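About Pastivow

Pastivow is a small company that collects examples for robots that learn. Our customers build the learning systems. We make the recordings that these systems study: a person moves two robot arms through a task, the arms and the cameras save everything, and the result goes to the customer as one episode. A good episode takes less than a minute. A good set of episodes takes us many weeks.

We started in the back half of a print workshop on the Inddale road, with one pair of arms and one table. Khalil Saliba had worked before in machine repair, and Ziad Haddadin had taught mathematics in a secondary school. Both of them had read many papers in which the robot did well in the laboratory and badly in every other place. They thought the recordings were too similar to each other. The first customer agreed to pay for a trial of 200 episodes, and these were delivered in July, two weeks later than we promised. We still keep the first 23 of them to show new operators, as they contain almost every mistake that is possible to make.

Today we are a team of 11 people and we have our own rooms. Most of our work is with everyday objects: food, kitchen things, clothes, packaging. We like soft and irregular objects especially. A cabbage has no handle and no correct side, and a plastic bag changes its shape each time it is touched, so the operator must decide again in every episode where to take hold.

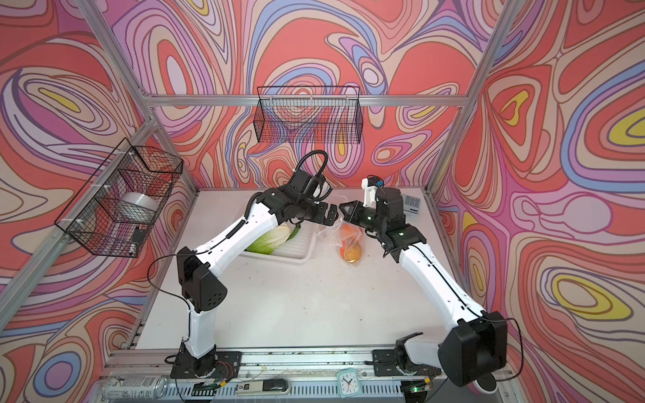 Two-arm station with a produce task. Napa cabbage and cucumber in the tray, bagged produce on the table between the arms.

How we work

Every project begins with a task sheet. It says which objects are used, where they may lie at the start, and what must be true at the end. We write it together with the customer, and usually it is changed three or four times before the first recording. Please do not be surprised when we ask many small questions at this stage – for example, if it is permitted to push an object before lifting it, or which arm should go first.

Then one operator records a pilot set, normally 300 episodes. A second person, who did not record, reviews all of them. Episodes with a collision, a long pause or a wrong end position are marked, and the customer can choose to receive them separately. Some customers want only clean examples. Others ask for the failed ones also, so that their system can see how a person recovers after a bad grip. We do not delete anything before the customer has decided.

Variety is a large part of the job. Between the sets we change the background, the light, the positions and the objects. The walls of our stations are covered with printed patterns, and our designer Jevier chooses them so that a system cannot depend on a plain white background. Fresh food is bought in the morning and replaced when it becomes too soft.

Our operators

We train our operators ourselves. No technical education is needed, but patience is needed very much. A new person practices for three weeks before their recordings are counted, and nobody drives the arms for more than two hours without a break. We pay by the hour and never by the episode. We tried the other way for a short time, and the movements became fast and careless.

Working with us

We take projects from 330 episodes upward. Our contact for new projects is Witkowska, who will answer in English or Polish. Visits are welcome if you write to us in advance. The best time to come is after 10 in the morning, when the stations are prepared and the first recordings are already running.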